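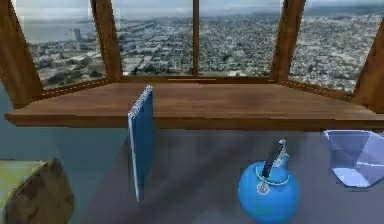
Notebook, paper bag, bottle and glass bowl on the tabletop in the Ollthorpe training room, a simulated setting.

Dovach moves Plelbridge home-help robots to simulated training

Staff who taught robots by hand will now plan and check their work on screen

PLELBRIDGE - Dovach, which supplies robot arms to supported housing and care kitchens, has moved the first stage of its robot training into a computer-rendered room. The change took effect in March at the company's Plelbridge workshop and alters the daily work of 40 members of staff.

Until this spring, each new kitchen or living-room task was taught on a physical arm. A member of staff set out the objects, guided the arm through the movement, put everything back and began again. Shifts were long and mostly spent standing, and a single task could take up a workbench for weeks.

The same tasks are now first attempted in Ollthorpe, a simulated home developed with the software firm Leemans. Staff choose the objects, decide where they go and set the task from a desk. They then review the attempts and mark those that need another look before anything is tried on a real arm. 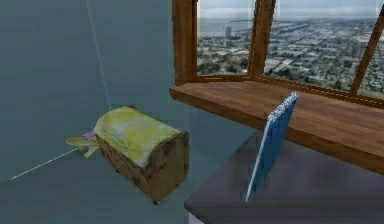
Page 2

Ollthorpe is furnished with ordinary household things, and the views used for training take in parts of the room well away from the worktop. Dovach asked for this after workshop staff pointed out that a real home is rarely laid out like a test bench. A robot working in one has to tell the things it needs from the things it should leave alone.

In the first stage of the project, staff reviewed 1,081 attempts across a range of kitchen tasks. Of these, 264 were sent back with written notes. Most of the notes were about how an object had been held, or about an arm taking a longer path than a person would like to see in a small kitchen.

No jobs have been lost as a result of the change, and pay grades are the same or higher. The role of bench operator has been replaced by that of task reviewer. All existing operators were offered the new post, with paid training during working hours. Those who preferred to stay with physical equipment have moved to the final testing bay, where every task must still be passed on a real arm before it goes to a customer.

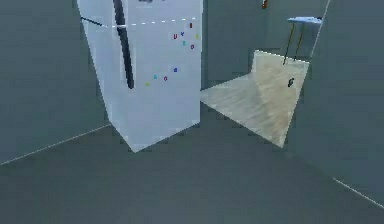
Shift patterns have changed as well. The late shift has ended, as the simulation can run overnight without anyone in the building, and reviewers start at 8 am or 10 am by agreement with their team. Screen work brings its own strains, and the company has brought in adjustable desks and a fixed break every hour. Reviewers also spend part of each week in the testing bay, so that they keep a feel for how the real arms behave.

Staff have raised some concerns. Several said that judging a grip on screen is harder than feeling it through the arm, and that the notes form left too little room to explain what was wrong. Leemans has since rewritten the form - it now lets a reviewer stop an attempt at any point and write against that moment. A further change, allowing two reviewers to work on the same attempt, is due in June.
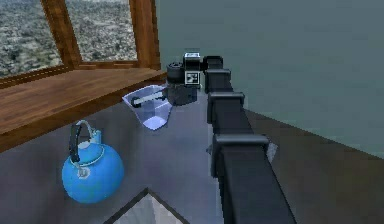

For one reviewer the new job has been easier on the back but took some getting used to, and the first month was "a lot of sitting and second-guessing". The same reviewer would like more time in the testing bay than the rota now gives, and said the written notes were the best part of the change, as they are read by the people who set up the next round.

Dovach will look at the rota again in September, together with staff from both the review team and the testing bay. The Plelbridge workshop remains open to housing providers who wish to see the reviewers at work. Visits can be arranged through the workshop office.

Notes to editors

Dovach builds and maintains robot arms for kitchens in supported housing. Its workshop and testing bay are in Plelbridge.

Leemans develops simulation software and supplies Ollthorpe to Dovach under licence.

Pictures of the Ollthorpe simulation may be used with this release. Please credit Dovach/Leemans.

ENDS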